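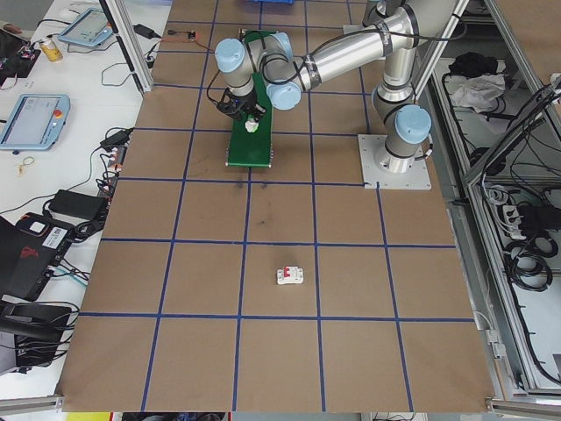 About Zudeo

Zudeo writes software for small robot cells: perception, motion planning, and the tools that hold the two together. The company was set up in January by engineers who had spent several years maintaining cell controllers written by other people. We work from one office and one lab in Nenberg. We do not build arms, grippers or conveyors. Customers bring their own hardware, or we specify it, and our part starts at the controller's network port.

What we make

Dumlao is the planner. It takes a goal pose, a model of the cell and a time limit, and returns a trajectory the controller can run without resampling. The default limit is 20 milliseconds per query. If no path is found in that time, Dumlao returns a stop with a reason code, and the calling program decides what to do next. It does not retry on its own. Two arms that share a table are planned against one collision model with a common clock.

Kisano is the perception package. It estimates the pose of known parts from fixed cameras and keeps each estimate together with its time stamp and its uncertainty. The part library holds 172 models at present, most of them electrical components and fittings, and new ones can be added from a CAD file or from a short series of images. Parts that Kisano cannot identify are reported as obstacles with a bounding volume – they still matter to the planner.

Both packages write to the same log format. A log can be replayed against a newer build of either package, and the differences are listed by cycle.

How we work

Every release is run in our own cell before it goes to a customer. The worktable is covered in brown kraft paper with a grid of blue tape. The grid gives us a coarse reference that can be read by eye when a logged position looks wrong, and the paper is cheap to replace. Base plates, the conveyor and bins are entered in the cell model by hand, then checked against camera data.
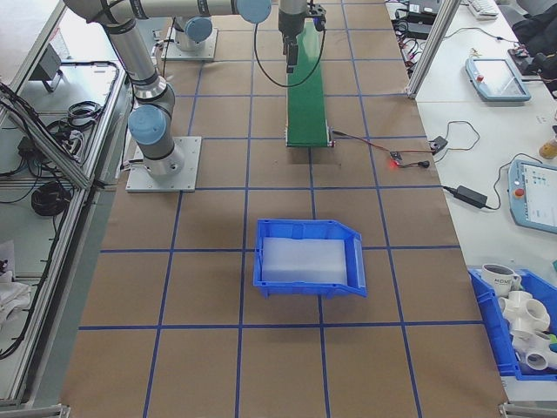
The regression suite has 161 test cases. Some are pure simulation and run on every commit. The rest need the arms and are run before a release. A case passes only if the result, the timing and the log all match the stored reference within tolerance. We keep failed runs as well as good ones, and the archive now holds over 600 hours of logs.

Hardware test cases use ordinary objects. Machined test pieces give cleaner numbers, but customers do not pack machined test pieces.

Interfaces

Dumlao and Kisano run on Linux. Each has a C++ library and a Python binding, and a command-line tool for calibration checks. Configuration is plain text and belongs in version control. Neither package needs an internet connection once installed. Safety functions stay in the robot controller and the safety hardware, and our software has no access to them.

Working with us

Most projects start with a log. Send us one from your existing cell, with the cell model if there is one, and we will tell you whether it can be replayed in our tools. Support requests are answered by the engineers who write the code. Lab visits in Nenberg are by appointment.

Page last revised July 2022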